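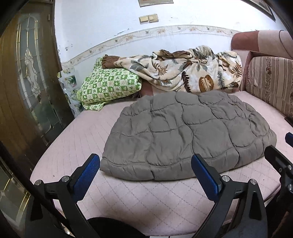
A gray puffer jacket laid out flat on a pink quilted mattress.

I fold jackets for a living, or at least for part of each shift. Madasness is a secondhand clothing warehouse outside Utetcombe, and I have worked on the outerwear line there long enough to have trained most of the people next to me. In November the company put in the first folding station from Sudov, two arms over a padded table, and a few people have asked me what it's like. So I'm writing it down.

Before the machine, one person took a jacket from the bin, checked the zipper and the lining, emptied the pockets, folded it, bagged it and put it on the cart. You did the whole thing yourself. A good folder could get through 120 in a shift, fewer when it was mostly puffers. Puffers are slow. They hold air, the sleeves slide, and you have to press the body down before it will stay folded.

Now the work is split. I check and empty the pockets, then lay the jacket on the table with the front up and the hem toward me. The arms do the fold and the next person bags it. Denim and fleece go fine. With puffers, the fingers sometimes pinch the shell between two seams and come away with nothing, and then the station stops and waits for one of us to clear it.

My wrists feel better, and I don't want to skip over that. By the end of a winter shift I used to have trouble opening a jar. On the other hand, I stand in one spot more than I did, and there is less talking. When we all folded at the same bench, you could work and chat. The stations are 10 feet apart and the fans are loud.

Pay hasn't changed. The target has. The line is expected to reach up to 1000 pieces on a full day, and when the station stops, the minutes still count against us. We raised that at the shift meeting and were told it would be looked at. The Beddoe site has had its stations longer, and people there say their stops got left out of the count after a while.

They moved 2 folders from our line over to repairs, which both of them had asked for. The bench they used is still there. I put the puffers on it when the table is backed up, and fold them by hand.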